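Home Products Firewalls Small Office Support Contact

Clerell G2 Small Office Firewall

I've been running the Clerell G2 in my own office for long enough now that I feel OK telling you what I like and what bugs me. I sell these, so take that into account, but I also sell three other boxes and this is the one I took home. It's a small fanless unit with web filtering, VPN and intrusion blocking built in, and it's meant for places with up to 40 people on the network.
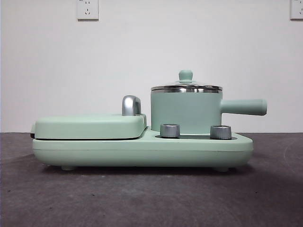

Page last changed: Aug 20, 2019

First, the setup. You plug your modem into the port marked WAN, plug your switch into any of the others, and open the setup page in a browser. It asks for a new admin password before it lets you do anything else (good!) and then walks you through the basics. Hamish Gourlay, who does most of our installs, likes to skip the walk-through and load a saved config from a USB stick. I'm slower and I click through all of it.

The filtering is where I spend most of my time. Out of the box it's on the Balanced setting, and I'd leave it there for the first week or two. Strict blocked our payroll site and one of our parcel trackers, and I had to go add both by hand. You can set rules per person or per group, so the front desk doesn't need the same list as the folks in accounting.

VPN is included – no extra license for the first 2 remote users, and after that you buy them in packs. I connect from my laptop most evenings and it comes up fast. The phone app is less fun. It logs me out more than I'd like, and the February firmware helped with that but didn't cure it.
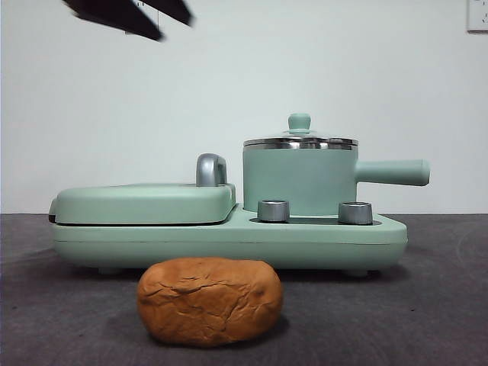 Speed is the other thing people call me about. With everything switched on I get 274 Mbps through it, on a line that's a bit quicker than that. Turn off the deep scanning and you get the full line, but then you've bought a pretty expensive router, so please don't. If your connection is a lot faster than mine, ask me about the Clerell G4 before you order.

Reports come by email as a PDF. You can pick daily or weekly, and I went with weekly after my inbox filled up. Haiyan Ye in our support group wrote a short guide on reading them, and I'll send it with your order if you ask. The blocked list looks scary the first time! Most of it is plain old port scanning, and the box drops it without any help from you.

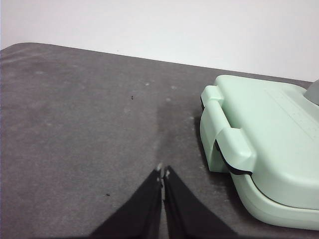
One gripe: the log only holds 184 MB before it starts writing over itself. For a busy office that goes quickly. I send mine to a Stemia log server we had sitting here already, and any syslog server will do the same job. You'll find the setting under System, then Logging, then Remote (I looked under Network for ages).

In the box you get the G2, a power supply, one short network cable and rubber feet. The rack ears are sold separately. The first year of threat updates is in the price, and renewals go through us or straight through the admin page, same cost either way.

If you're moving over from an older Clerell, send me your config file before you order and I'll check it for you. Some of the old custom rules don't carry across – mostly the ones that use time schedules – and it's easier to sort that out ahead of the install.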